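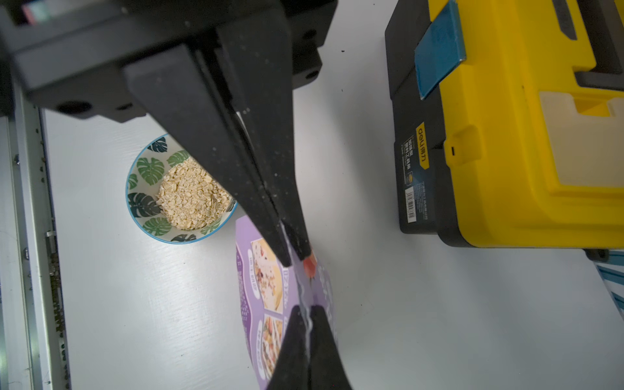 Equipment Planning Meeting, Grernwood Lab
Minutes, 2019-04-26

Present: Kuldeep Prajapati (chair), Sibusiso Venter (minutes)

1. Minutes of the March meeting
Approved with one correction: the Plerow quote is per pair of fingers.

2. Gripper fingers
Two-gripper work on flexible food packages continues. The long tapered black fingers close to a narrow V at the tips. K. Prajapati asked for one spare pair per arm. Plerow quoted $211 per pair, Irton $494 with mounting screws. Agreed to order two pairs from Plerow.

3. Wrist cameras
One spare to be bought at $95. S. Venter to confirm cable length before the order goes in.

4. Table and consumables
White tabletop to be kept for this budget period. Cereal packages and rolled oats stay on the consumables line. Cleaning of finger surfaces added to the weekly checklist.

5. Service contract
Pretorius offered annual service at $680. Deferred. S. Venter to ask whether the price covers both arms.

Actions
KP: purchase order to Plerow.
SV: camera cable, Pretorius contract terms.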